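Zornano Recambios > Pinzas manuales > Dedos y almohadillas

Juego de dedos Vudier para pinza manual

Ref. VD-21
Contenido: 2 dedos con almohadilla montada (izquierdo y derecho)
Color: verde oscuro
Plazo de entrega: consultar

Descripción

Juego de repuesto para la pinza manual Cartwright. Cada dedo se compone de una almohadilla plana de cara rectangular y una articulación cilíndrica con inserto roscado de color latón. El par se suministra emparejado y no se venden dedos sueltos. Los tornillos de fijación no están incluidos.

Sustitución del juego

1. Retirar la pinza del puesto y apoyarla sobre una superficie limpia.

2. Aflojar los tornillos de ambas articulaciones y extraer los dedos. No hacer palanca sobre la almohadilla.

3. Limpiar el alojamiento con un paño seco. Comprobar que los insertos no giran en su asiento; si giran, desechar el dedo.

4. Montar los dedos nuevos con las caras de las almohadillas enfrentadas y apretar de forma alterna.

5. Abrir la pinza sin pieza y comprobar que los dos dedos forman una V abierta hacia delante. Revisar también el borde inferior de las almohadillas, que es donde primero se deshilacha el material.

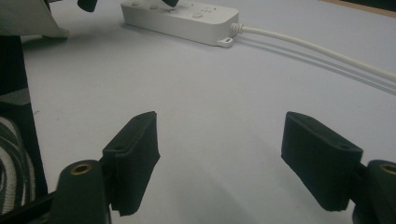 6. Realizar 50 ciclos de apertura y cierre en vacío y repasar el apriete.

Mantenimiento

Inspección visual cada 2 semanas. Limpiar las almohadillas en seco, sin disolventes. Un borde ligeramente irregular es admisible mientras no alcance la zona de contacto.

Compatibilidad

No compatible con la base Erko sin adaptador. Consultas técnicas: Paora Dunstan, servicio posventa de Zornano.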